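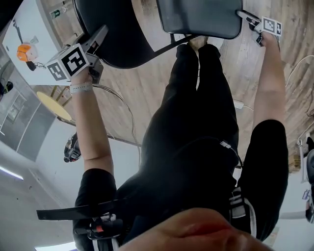 Working Group on Good Practice for Hand-Held Gripper Recording
Minutes of the meeting held 2/15/24, Runside meeting room and by phone

Represented: Volteo (chair), Stondel, Bednárik, Runside (host and minutes)

1. Welcome and previous minutes
The chair welcomed everyone warmly and thanked Runside for the room and for the very generous morning tea. The December minutes were accepted with one small fix: "marker tube" in item 3 should read "marker cube".

2. Marker cubes
There was a long and good-natured discussion about how often the printed faces should be checked. Stondel wipes and inspects theirs at the start of each day. Bednárik would like it done again after lunch, having lost most of an afternoon's recordings to a scuffed face that was only noticed at review. The group settled on a check at the start of every session, with any scratched or lifting face replaced before recording begins. Volteo asked that both hands be covered by the wording, as the current draft only mentions the right.

3. Cables and floor space
Runside walked the group through its draft rule on trailing leads. Everyone liked the spirit of it, though a few of us found "reasonable slack" a bit hard to pin down. Agreed wording: the operator should be able to reach both sides of the furniture being handled without the cable pulling tight, and spare cable is to be coiled and put to the side of the work area, away from the feet. Closed shoes to be worn at all times. Power adapters may stay on the floor if they are out of the walking path.

4. Moving chairs and other furniture
Bednárik raised the question of weight, and it was a fair one. The draft lets operators push, turn or tilt a chair with the grippers but says nothing about lifting. After some back and forth we agreed on a limit of 4 kilograms for any lift, with heavier pieces to be slid only. Stondel isn't entirely happy with this and will bring some alternative wording next time.

5. Session length and breaks
Recording blocks to be no longer than 40 minutes, followed by a proper break with the chest strap off. Stondel noted that sore wrists are still the most common complaint on their feedback forms. Operators may stop at any time and needn't give a reason.

6. Labelling and storage
Volteo reported 4,000 recordings on the shared drive, of which 900 still have no room name attached. It was agreed that older files can be labelled gradually, but new ones must carry the room name on the day they're made.

7. Actions
Volteo: revise the marker cube section and send it round.
Stondel: alternative wording on lifting.
Bednárik: share its review checklist.
Runside: tidy up the cable rule and book the same room again.

Next meeting: to be set by email once Stondel has confirmed its travel.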